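Irnurum Gripper Cell: Progress Report to Fidon
Prepared by Adwoa Odoi, 7 Sep 2026 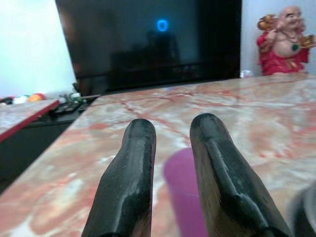
Figure 1. Wrist camera view of the two fingers over the marble tabletop, purple cup between them.

The cell has logged 1,381 grasp cycles since the last report, 968 of them on the current finger pair. Faint scuffs are present on both fingers. Ekow Yakubu checked the pads against the Cavis wear limit and left them in service.

Finger zero was reset after cycle 218, when the closing position had drifted by 2 mm. The cause was a loose coupling screw, now secured with threadlocker. Wrist camera calibration was repeated the same day.

Open items: replacement finger set on order from Boutros; wrist cable strain relief to be refitted by Fiifi Laryea. No change to the budget is requested.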